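A Yellow Bin, a Red Bin and a Lot of Cables
Ilango Palaniappan on sorting a shared workbench

By Dale Chan

Ilango Palaniappan wants to talk about cables before I've even found a place to put my coat. He looks after the benches at the Annamalai workshop, the long room on the upper floor at Rimden, and he has been rethinking how everything on them gets put away.

"A bench fills up from the middle out," he says. "Somebody sets down a screwdriver and the screwdriver attracts a cable. Then you have a pile, and the pile is there until Christmas!"

His answer is almost embarrassingly simple, and I love it. Each table gets two bins, one yellow and one red, both plastic. Yellow is for things that belong to the bench and will be wanted again this week. Red is for anything that has to go somewhere else, back to a shelf or a desk or the person who brought it. That's the whole system. There is no label maker.

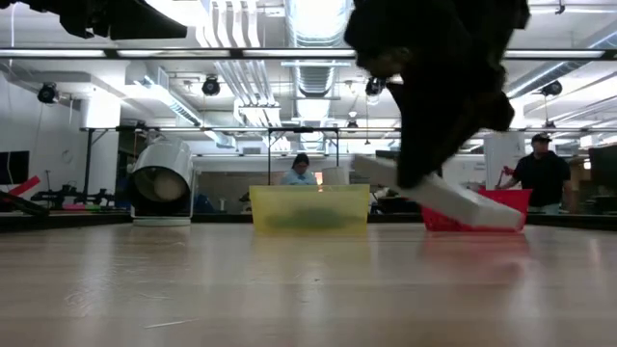 The red and yellow bins at the far edge of the long table, with the small white fan at left.

I ask why he didn't go for drawers. He did, he tells me, with a set of 2 steel drawer units on wheels, and people liked them very much and filled them with things they never saw again. "With a drawer you have to remember," he says. "With the yellow bin I walk past and I can see there's something green in it. Maybe I don't know what it is, but I know it's there, and I go look."

He's right about the see-through plastic. The color comes through and so does the shape of whatever is lying on the bottom, and when the overhead lights are on, the tabletop picks up a soft yellow patch in front of the bin. It makes a working table look cheerful, which I hadn't expected from storage.

We go over to the butcher-block table, his favorite (mine too, with those pale orange maple strips). The yellow tray there has screwdrivers in it, one with a red handle and one with a dark one, and a coiled black cable down in the corner. I point out that the cable is in with the tools.

"Sure, it's allowed," Ilango says. "It gets used with that table. What I care about is that it's coiled before it goes in. An uncoiled cable in a bin with screwdrivers, you pull one and you get all of them, like spaghetti."

The red basket next to it has hardly anything in it, just a small blue-and-white item at one end. He is delighted by this. A red bin that's nearly empty means people are carrying things home.
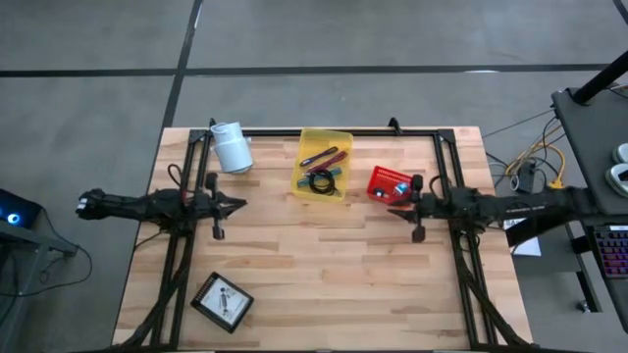 The cable problem

Back in August, Ilango emptied every cupboard in the room and did a full inventory. He had it printed, and he gets it out for me: 3,842 items, of which 1,628 were cables or adapters of one kind or another. He reads me the second number twice.

"I thought I'd made a mistake. I went back and did the adapters again."

He let 300 of them go, mostly duplicates. What stayed was sorted by color first and connector second, an order he defends with real passion. People remember that they used the teal one. They don't remember what was on the end of it. So braided cables are his great enthusiasm now, and he'll pick a bright one over a black one whenever there's a choice. A navy-and-purple one gets special praise. "You can find that from the door," he says.

Coiling is taught in person. He makes a loose loop, then another, and leaves the connector lying on the outside where you can read what it is. No tight wrapping around the hand, no knots. Flattened bundles are fine for a bin.

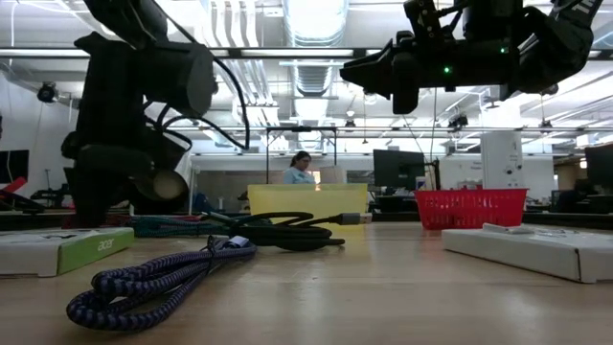 Briltier, Issue 2, October 2021

Product boxes are the part he hasn't solved. He'd like them broken down and gone, but people want to keep them in case something has to be sent back, so they collect at the sides of the tables. Flat ones are the worst, he says, because a flat box is also a shelf, and small things get put on top of it.

"I'm trying a rule with Evetti, upstairs. They have the storeroom. A box stays on the table for one day and then it goes up to them with a name on it." And is it working? He laughs. "Ask me when the storeroom is full."

I ask what he'd tell someone who wants to try this at home, on a desk or a kitchen counter. He thinks about it for a good while, turning a cable over in his hands. Start with two bins, he says, and get them in colors you can tell apart from across the room. Keep them shallow. Put them at the back of the table so the front stays clear to work on, and empty the red one before you go to bed.

I bought mine on the way home. The yellow one already has a tape measure in it.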